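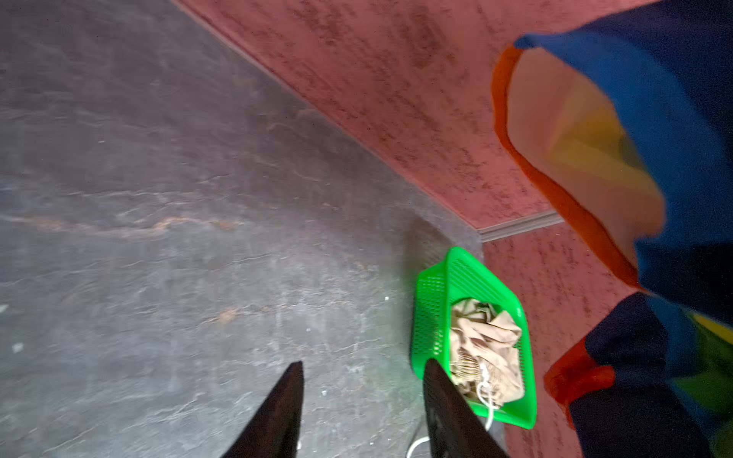
# Chapter 6: Household Work and the Measurement of Time

Most of the work that keeps a household going does not appear in national accounts. Cooking, washing, mending, and the care of children are carried out without wages, and for many years official statistics treated the people who did them as inactive. This chapter examines how researchers came to measure such work and what their findings mean for the study of the economy.

The principal tool is the time diary. Respondents divide the day into short intervals and record what they were doing in each. In the Clivstead survey, directed by Mahnaz Shojaei, 3,310 adults kept diaries in intervals of 10 minutes. Earlier studies had asked people to estimate their weekly hours from memory, a method that tends to miss brief or overlapping tasks.

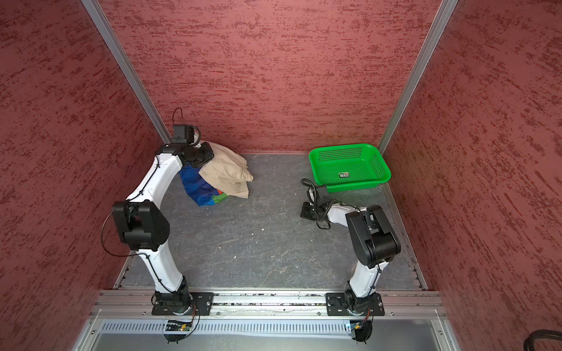
Overlapping tasks present a particular difficulty. A parent who folds clothes while supervising homework is doing two things at once, and the analyst must decide whether to count one activity or both. Fredy Valderrama addressed the problem in his study of Sulmont, a mill town in which 14 streets were surveyed in November and again in the spring. He recorded a main activity and a secondary activity for every interval and reported the totals separately.

Section 6.1 defines unpaid work and sets out the limits of the term. Section 6.2 compares diary methods with recall methods. Section 6.3 considers how a money value may be assigned to household labor. Students should review the discussion of wages in Chapter 4 before proceeding.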